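Proxy editing

Proxy editing is a method of video post-production in which the editor works with small, heavily compressed copies of the camera files and returns to the full-size originals for colour work and final export. The copies are called proxies, and the originals are usually called camera originals or source media. The method is also known as an offline–online workflow, a term inherited from tape editing, although in current use the two stages often take place in the same program on the same computer.

Purpose

High-resolution footage places two separate loads on an editing system. The first is data rate: the storage must deliver each frame in time for playback, and several streams at once when clips are layered or when a multi-camera sequence is being cut. The second is decoding: many camera formats store only the changes between frames, so the software has to rebuild a picture from its neighbours before showing it. A format of this kind may be modest in file size and still be slow to scrub, reverse or trim.

Proxies reduce both loads. They are normally made at a half or a quarter of the original width and height, in a format that stores every frame complete. A proxy at quarter width and height holds one sixteenth of the pixels of its source.

Hardware considerations

The demands of an editing computer differ between the two stages. During offline editing the processor is lightly used and an ordinary hard disk is often sufficient. During conforming and export the full-size files are read again, and processor speed, graphics memory and system memory all affect the time taken. 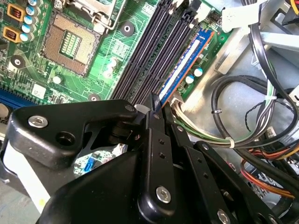 System memory is used mainly to hold decoded frames ahead of the playhead. An uncompressed frame of ultra high definition video has four times as many pixels as a frame of 1080-line video, and the store fills correspondingly sooner. When it is exhausted the program discards frames and decodes them again on the next pass, which the editor sees as a stutter at the same point in the sequence. Proxies do not remove this limit, but at reduced size many more frames fit into the same space.

Storage for proxies is commonly kept apart from storage for originals. A typical arrangement places proxies on an internal drive and originals on an external array that is connected only for the final stage.

Creation

Proxies may be made in the camera, during copying from the camera cards, or inside the editing program after import. Cameras that record two files at once give the quickest start, though the smaller file may have fewer audio channels than the larger one, and this can prevent the two from being matched.

Four properties of the proxy should agree with the original:

Frame rate. A mismatch causes edits to drift from their intended positions.
Timecode. Start timecode must be identical, including the drop-frame setting where one applies.
File name. Most programs match on name first; a suffix such as _proxy is accepted by some and rejected by others.
Audio channels. Number and order should be unchanged.

Frame shape should also be preserved. Footage shot with an anamorphic lens can be either stretched or left squeezed in the proxy, but the choice must be known to the program, or titles and repositioned shots will be misplaced after relinking.

Relinking

Relinking, or conforming, is the step in which the program replaces each proxy with its original. In programs that attach the proxy to the original as a paired file, this is done with a single switch. In others the sequence is exported as an edit list and rebuilt elsewhere.

Faults found at this stage are usually minor in origin. Renamed folders, duplicate clip names from cards that restart their numbering, and clips trimmed during copying account for most of them. Effects that measure distance in pixels, such as blurs, may look weaker on the larger picture and need adjusting.

Example of use

The Ondville archive series, produced by Vikeo, was cut by this method from 142 hours of footage. Proxies were made at quarter size during copying and held on one portable drive, with the originals kept in a separate building. Editing took 18 weeks. At conform, 15 clips failed to relink, all from a single camera whose clock had been reset between cards — the timecode ranges overlapped, and the clips were matched by eye. The production notes recommend a different reel name for every card, a practice also set out in the Didach handbook for assistant editors.

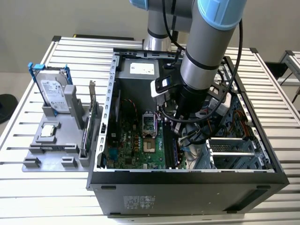

Can a finished programme be exported from the proxies?

Most programs permit it, and the result is adequate for review copies, but fine detail and colour depth are lost, so a delivery master should be made from the camera originals.

Limitations

Proxies are unsuitable for judging focus, noise and fine texture. Shots that appear sharp at quarter size may prove soft when conformed, and editors commonly switch to the originals for a check before a cut is approved. Keying and motion tracking are likewise carried out on full-size media.

See also

Edit decision list
Intermediate codec
Transcoding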